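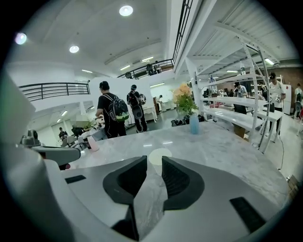
Opening – flowers on the counter, and why we buy them

Good evening, everybody, and thank you for coming out on a weeknight. (Wait for the chairs at the back to settle. Thank Anil Poduval for the invitation and for the lift from the station.)

I want to start with the kitchen, as that's where most bouquets end up. A blue vase, peach and orange flowers, a bit of green, and the whole room feels looked after. My mother kept something in a vase all year long, even in February, when it was mostly twigs and hope!

Ask for hands: who bought flowers this month? Who grew them? Let people chat a little here, they always want to.

How I came to grow for cutting

Tell the Gindton story, but keep it short this time. The old bean patch, the 19 packets of seed I had no business buying, and Bożena Jakubowski leaning over the fence to tell me I'd sown the zinnias far too early. She was right, and I lost nearly all of them to a cold night.

Mention that the second year was kinder – 161 stems from one narrow bed, and I wrote down every one in the back of my recipe book.

Making them last

Slow down for this part, people like to take notes.

Cut early in the morning, and carry the bucket with you. Strip any leaf that would sit under the water. Wash the vase with dish soap first, and I do mean every time, even when it looks clean. Change the water every other day and take a little off the stems while you're at it. Keep the vase away from the fruit bowl, as ripe fruit will hurry your flowers along.

If somebody asks about pennies or aspirin, say I've tried both and couldn't tell the difference, and that my aunt would argue with me until midnight.

Before the break

Seed swap table is by the door. Please label your envelopes, with the year if you know it. Next meeting is 7th August, same room, and Anil is bringing his dahlias.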